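Blue towels, and where they go

I finished off the last roll of paper towels in January and decided not to buy more for a while. There was no big plan behind it. The store was out of the kind I like, I had a stack of blue microfiber towels in the hall closet that I had been using only on the car, and I figured I would use those in the house until the next big shopping trip. Then the next trip came and I forgot, and the one after that I didn't forget but walked past the aisle anyway.

So I have had a few months of it now and wanted to write down how it works, mostly for myself, and also for the person who left a comment under the closet post asking what all the blue things were.

They are Zerova towels, the thick kind. I bought them in a pack of 30 at the hardware store in Plemitz before it moved, and I paid for them with a gift card, so I can't tell you if the price was good. There were thinner ones on the same shelf. I have used the thinner ones at my last job and they are fine for glass but they fill up fast. The thick ones have a long soft pile and they will hold most of a spilled glass of water before they start to drip.

The color is very blue. I would have picked gray or white if there had been any. I have come around on the blue though, mainly for the reason that I can find it. A gray towel left in my house disappears for two days. The blue ones I can see from the other end of the room.
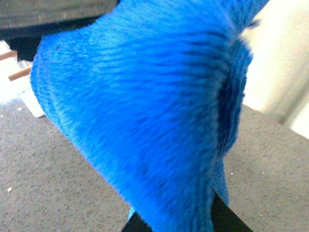
The first thing I had to learn was how to wash them, and I did it wrong for the first couple of loads. I put them in with the bath towels. Anybody who has owned microfiber is already shaking their head. The pile grabs lint and doesn't let go, and everything came out of the dryer looking like it had been rolled around under a bed. I picked at one of them through an entire movie and then gave up and washed them all again by themselves, which got out maybe half of it. The rest came off over the next few weeks onto whatever I was wiping.

What I do now:

They get their own load. If there aren't enough for a load I wait, or I put them in with the one synthetic blanket and my gym shorts. No cotton at all.

Warm water, less detergent than the cap says. No fabric softener. I had always used softener on everything, and my mother did before me, so it took some effort to stop pouring it in. Softener coats the fibers and then the towel just pushes the water around the counter.

Low heat in the dryer, or no dryer. I hang them on the rack in the back room if it isn't raining. They dry quickly, I'll give them that. A towel hung up after supper is dry when I get up.

Shake them outside first. I skip this one a lot and I pay for it with crumbs in the washer.

I also had to work out how to fold them, and I went back and forth on it longer than I should admit. If you fold a thick towel in thirds and then in half you get something like a brick, and the bricks don't stack, they lean. I tried rolling them next. Rolled looks nice for one day. After that the first one you pull out brings the rest with it. I ended up folding them in half and then in half again, and keeping the fold loose, and standing them on edge in the drawer like file folders. The drawer used to have takeout menus and a lot of soy sauce packets from Suksawat in it. I kept one menu. I threw the packets out, and I did feel bad about it.

Folding them in quarters has another use, which is that you get a fresh side every time you flip it. Wipe with one face, turn it, wipe with the next. By the time you have opened it up and refolded it inside out you have gone over the whole kitchen with one towel. I had read this somewhere years ago and didn't bother with it, but it does work and now I do it without thinking.

The bigger question was where to put the one in use. Paper towels sit on their own holder and you tear off what you need and throw it away, so there is never a used one hanging around. A cloth towel you use a little and then it isn't dirty enough for the wash, and it has to be somewhere. I tried these places:

Over the faucet. It is the natural spot but it gets in the way every time you turn the water on, and it slides off into the sink.

Oven door handle. Okay, but that is where the dish towel lives, and then I started drying plates with the cleaning towel. I don't like that.

A hook inside the cabinet door under the sink. It was out of sight and I forgot it was there. It also stayed damp in there and started to smell.

A suction cup bar. Fell off at night and scared me half to death.

Just in a heap next to the soap. This is what I did for most of February, if I'm keeping a true record. A heap doesn't dry well, and the counter under it is always a bit clammy.

After all that I started hanging it over a small white stand I already had. It is a plain thing, a flat base with rounded corners and an upright piece, and I don't remember buying it. It had been in a box of stuff from the apartment along with the old Nastance lamp and some picture hooks. The towel goes over the top with the fold up and the rest comes down on the side. It takes up very little room. I can pick the whole thing up and move it when I need the space, and put it down again wherever I'm working.
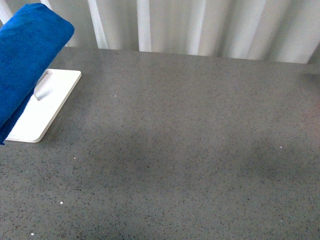
House Notes, No. 94

There is one problem with the stand and it's the weight. The towel is heavy for its size once it has picked up some water, and if more of it hangs on one side than the other the stand wants to go with it. I have learned to put the towel on with the long end toward the back. I have thought about sticking something under the base, maybe those little rubber feet they sell for cutting boards. If I do I'll put it in a later post. I also thought about buying a real towel stand and looked at some, and they were either made for a bathroom and much too tall or they were for guest towels and had a bird on them.

Something else I should mention for anyone who has speckled gray surfaces in the house. They are great at hiding dirt. They are so good at it that I never really know if I am done. I can wipe a spot and look at it straight on and see clean stone, and then put my hand on it and there is sugar. The only dirt that shows is anything white. A grain of rice or a bit of lint stands right out. Everything dark is just one more speck. So I go by feel now. I wipe, then run my palm across, then wipe again where it is gritty. If you get down low and look across toward the window you can see the smears too, but my back doesn't care for that.

For smears I use the towel damp and then a second one dry. I don't spray anything most days. Plain warm water on microfiber gets off almost everything except grease, and for grease I put a drop of dish soap in a bowl of water and wring the towel out hard. A damp towel left bunched up will leave a cloudy patch that you then have to dry off, so it goes back over the stand right after.

I keep a list of what each towel has been used for, in the sense that I cut a corner off the ones that have been on the bathroom floor. One corner cut means floors. Two corners cut means it has been out to the car or the grill and isn't coming back into the kitchen ever. I saw somebody do this with washcloths at a campground and thought it was ugly at the time. It is ugly, but I have never mixed them up. You do need sharp scissors, and you'll get a little fluff off the cut edge for a wash or two.

On the money side, I don't have much to report. I went through the receipts from last year, which I keep in an envelope, and I had spent more on paper towels than I would have guessed, but I had also bought the good ones and I had a cold for most of the fall. I'm not going to claim it paid for a vacation. The trash bag under the sink takes longer to fill up. The laundry is one more load every week and a half or so. It probably comes out a bit ahead.

What I still miss paper for: bacon. Also anything the cat brings up. I did the cat thing once with a towel and then stood there at the trash can holding it for a while trying to decide, and it went in the trash. I bought a single roll for those two jobs and it lives on top of the refrigerator where it is a pain to reach, so I don't grab it for every little drip.

I looked up the old post about the hall closet, number 30, to see how many of these towels I had back then, and I hadn't written it down. I did find that I promised in it to sort the light bulbs. I haven't sorted the light bulbs.

Next week is the drawer under the oven, if I can get it open. Something is standing up inside it, I think the small rack, and it only comes out as far as the width of my hand. I've been going at it with a wooden spoon.

Edit: someone asked about the washer setting. Mine is an old one and the dial just says Normal, so I use that.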